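About us

Hello, and welcome to Brerkora! I'm Suryani, and if you've ever rung up to ask whether we teach complete beginners (yes, always), it was probably me who answered with flour on the receiver.

We're a small baking school above the old Goh stationery shop, and we've been going since July 2011. I'd spent years making wedding cakes in my own kitchen and was forever being asked for lessons, so when the upstairs rooms came up for rent I rang my friend Wulan Chong and said, are you busy for the next ten years? She wasn't, luckily.

Wulan looks after bread. She did her training in hotel kitchens and can tell what's wrong with a dough by poking it, which is very annoying if you've had the recipe open in front of you all morning. I do the sweet things – sponges, layer cakes, biscuits, and the pandan chiffon that people keep coming back for.

Classes are kept small. We have 2 kitchens and everyone gets their own bench, their own scales and a proper go at everything, and you take home what you make. Last year we taught 677 people, and almost 402 of them had been to us before, which made me a bit tearful when Wulan read it out.

Our starter is called Plidska. It's older than the school and it lives in the back fridge next to the butter. You can have a jar of it free after any bread class, just bring a lid that fits!

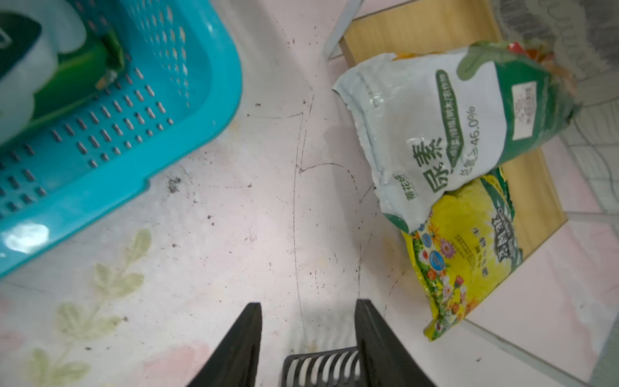
2 min read

We also run Onari, our Saturday-style club for children (it moves about with the school holidays, so do check the diary before you promise anybody anything). They make pizza, buns and a truly alarming amount of icing. Grown-ups can stay for tea or go off and have an hour's peace, we don't mind which.

If you've got allergies, tell us when you book and we'll talk it through. We can manage without eggs or dairy in most classes, but there's wheat flour everywhere, so we can't take coeliac bookings at the moment.

Want to come and see the kitchens first? Ring the bell by the green door and come up. Mornings are best, and there's usually cake.

Suryani x

Page last updated 11 Jun 2018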